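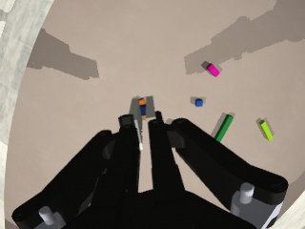
Home | News | Research | Events | Contact

Search this site Go

Banurow posts simulated teleoperation set for small-block handling

April 8, 2020

Banurow has released 2660 simulated demonstrations in which an operator steers a multi-fingered gripper by remote control over small colored blocks on a walled floor. Each record holds joint positions, commanded finger targets and the rendered view from behind the gripper.

Operators worked through a hand controller linked to the simulator at 40 Hz. Nine people took part, all trained on the same warm-up task. Of the full set, 1049 demonstrations involve blocks lying close together, where finger clearance is small and operators slowed down most.

"Shadows were left on in the renderer," said Zhuoran Cui, who led the recording work. "Operators used them to judge height above the floor — with shadows off, approach times went up."

A first version, circulated in January, logged only arm motion. The current files add finger commands. A converter for the Flirnier log format is planned.

Comments (3)

Géza Borbély: Are failed grasps kept or filtered out?

Zhuoran Cui: Kept, with a flag in the header.

Hamish Mahuika: Any word on contact forces? Joint positions alone won't do much for the sticks.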